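Workshop > Tips > Buying & Budgeting

Reading time: 4 min

Budgeting for a small sorting arm without wrecking your year

I get more letters about robot arms now than I ever did about table saws, and most of them start with the price of the arm. I understand, believe me. But the arm is only the big number on the page, and the little numbers under it are the ones that sneak up on a household or a small shop. So get out a sheet of paper before you open a single catalog, and write down the job first. What are you picking up, and where does it have to go?

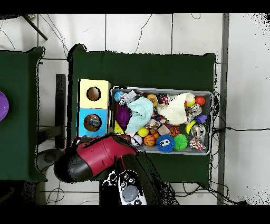 Gripper money is where I'd start, well ahead of reach or speed. A pair of fingers that does nicely with square blocks may be hopeless with cloth, and the quote won't tell you so. Make yourself a mixed tray like this one, with spiky balls, a knotted rope toy and a knitted cloth all in together, and ask the dealer to run it while you watch. Lilier did this for me gladly. Tolentino wanted a fee of 40 dollars, and I paid it and was glad I had.

Next comes the table. Measure it with the tray and the bins already on it, and then add room for your own elbows — you'll be leaning in there more than you think.

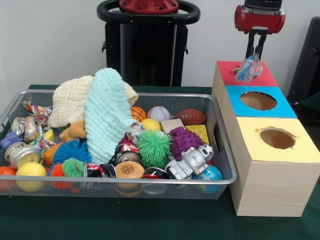

Then there's the question of new or used. My quote from Astetura was 1,915 dollars new, and a used arm from the same maker came to 1,299. That looks like an easy choice until you price spare fingertips and a replacement cable, so ask for both prices in writing. I set my own ceiling at 2,000 with everything included, and I'm still a little proud that I kept to it.

Bins can be cheap, and I'd urge you to keep them cheap for the first few months. Boxes with a hole in each are plenty while you work out what sizes you need. Color the tops differently so you can tell at a glance which is which.

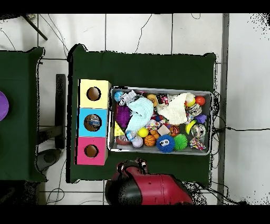 Yellow, blue and pink cubes beside a full tray.

Do leave a line for floor cables, too. Cord covers are dull to shop for, but they belong in the budget along with a decent power strip.

Last of all, try the arm on the awkward stuff from your own recycling: bottles, cans, crinkly wrappers. Fedard lets you bring a bagful to the showroom if you call ahead, and their September clearance is worth waiting for if you're in no hurry.

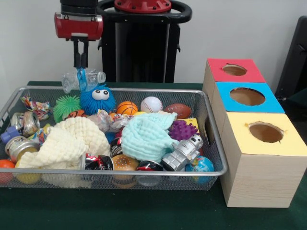
A clear bottle in the gripper, over a basket of cans, wrappers and toys.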